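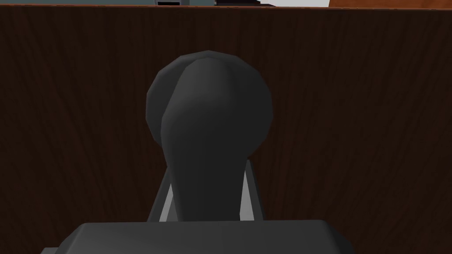 Trement library to reopen in August with larger reading room and local history collection

Trement Public Library will reopen to readers in August following a programme of repair and refurbishment that has kept the main building closed since the winter. The Library Service confirmed the timetable this week and has published details of the new opening hours, the arrangements for returning books borrowed during the closure, and the services that will be available from the first morning.

The building on Pendley Road was closed after a survey found damp in the rear wall and decay in a number of the roof timbers. The Service had at first hoped to keep the ground floor open while the work was carried out, but was advised that the heating and lighting could not be kept running safely. A reduced lending service has been offered during the closure from two rooms at the Waaka Centre, with a stock of children's books, large print titles and recent fiction.

The roof has now been repaired over its full length and the rear wall treated and replastered. The windows on the Pendley Road side have been overhauled and draught-proofed, and the original sash cords replaced. New heating has been installed on both floors. The Service had also planned to replace the lift, but after inspection it was judged to be in sound condition and has been retained with a new control panel and a lower call button.

Readers will find the most noticeable changes on the ground floor. The former staff office has been joined to the reading room, which now has space for six large tables and a separate area for newspapers and periodicals. The issue desk has been moved nearer to the entrance. The children's library remains where it was, at the garden end of the building, and will have its own door to the garden in fine weather.

On the upper floor, the local history collection will be open to the public without appointment for the first time. It contains 1,821 catalogued items, among them parish maps, trade directories, school registers and the minute books of several Trement societies which have since been wound up. Until the closure, the collection was held in a locked store and could be seen only by written request, with a wait of several days in most cases.

Tegan Goodwin, Head of Library Services, said that the collection had long been asked for. "We receive letters throughout the year from people who are looking into the history of a house, a street or a family, and it has not always been possible to give them a quick reply," she said. "From August they will be able to come in, sit down and look for themselves. Staff will be on hand on the upper floor during all opening hours."

Older and more fragile items will continue to be kept in the store and brought out by staff. Readers wishing to consult them will be asked to use pencil, and to leave bags and coats in the lockers at the head of the stairs. Photography without flash will be allowed for private study, except where an item is marked otherwise. A printed guide to the collection is in preparation and will be available at the issue desk.

The card index to the collection, which was compiled by hand over many years, will be kept alongside the new catalogue. The Service has found that the cards hold notes on names and places which were not carried over when the entries were typed up, and readers are encouraged to consult both.

The library will open at 9.30 in the morning and will close at 6 in the evening, with a later closing time of 8 on one evening each week. The late evening has been introduced in response to a survey of readers held before the closure, in which more than 200 replies were received. Requests for longer hours came chiefly from those who work outside the town and cannot reach the library before it closes.

Books borrowed from the main building before the closure may be returned to the Waaka Centre until the end of July, or to the library itself once it has reopened. No charges will be made on these loans, whatever the date stamped inside. Readers who have lost their tickets during the closure may obtain a replacement free of charge on showing proof of address.

The temporary service at the Waaka Centre will end shortly before the reopening, and there will be a gap of 4 working days while the stock is moved back to Pendley Road. Requests placed during that time will be held and dealt with in the order in which they were received. The home delivery service for housebound readers will run as usual throughout.

An exhibition of work by the Irka Bookbinding Group will be on show in the reading room for the first month. It will include repaired volumes from the library's own shelves – several of them children's annuals which had been withdrawn from loan – together with a selection of hand tools and marbled papers. Members of the group will give a short demonstration on the opening afternoon, beginning at 2.30. Admission is free and places need not be booked.

Enquiries about the reopening, group visits or the local history collection may be made in person at the Waaka Centre or in writing to the Library Service. Schools wishing to arrange a class visit for the autumn term are asked to write before the end of the summer holidays, stating the age of the pupils and the size of the group.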